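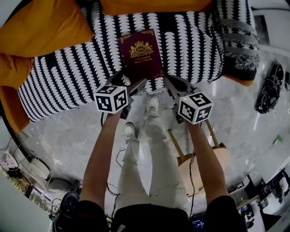 Open Day at the Vurkero Home Laboratory, Starkville
2023-04-05

Vurkero opened its home laboratory in Starkville to residents, students and partner organizations for an afternoon of demonstrations and discussion. A total of 80 guests attended in two sessions. The program was arranged with the support of the Giraldo Center for Technical Education, whose second-year students received visitors at the entrance and led the groups between stations.

The laboratory is furnished as a place to live. Work under the Grandon project takes place on sofas, shelves and kitchen counters, and visitors were invited to observe it at close range. Houshang Kermani, who directs the project, opened each session with a short address on the purpose of the work: to record how people handle ordinary household objects, so that robot arms may later be taught to handle them as well.

Seating area: hand-held grippers and a book
An operator holds one gripper in each hand, the fingers directed toward a burgundy book on the sofa cushion. The printed patterns on the white cubes allow the position of each gripper to be followed while the operator works.

A book is a more demanding object than many guests expected. It must be approached from an edge, and a hard cover offers little to hold when it lies flat on a soft surface. Mr. Kermani noted that upholstery gives way under pressure, and that a grip which succeeds on a table may fail on a cushion. Books, folded cloths and remote controls are therefore recorded on several kinds of surface.

Questions from the floor
Liam Costello, who coordinates recording at the laboratory, answered questions at the end of each session. Several guests asked why the work is performed by people and not by a robot. Mr. Costello explained that a person with a pair of hand-held grippers can move from room to room without delay, and that the recordings keep the natural order in which a household task is done — reaching, grasping, lifting, setting down. The Grandon collection held 1147 completed recordings on the morning of the open day.

Students from the Giraldo Center asked about training for operators. New operators begin with large, rigid objects and progress to thin or flexible ones. They are asked to work at an even pace and to keep the marker cubes clear of their sleeves. Recordings in which the markers are hidden for long periods are set aside for review.

Future visits
A second open day is under consideration. Schools and community groups wishing to visit the laboratory may write to the Vurkero visitor office in Starkville, stating the size of the group and any access requirements. Groups are received by appointment only, and visitors under the age of sixteen must be accompanied by an adult.

Vurkero thanks the staff and students of the Giraldo Center for their assistance.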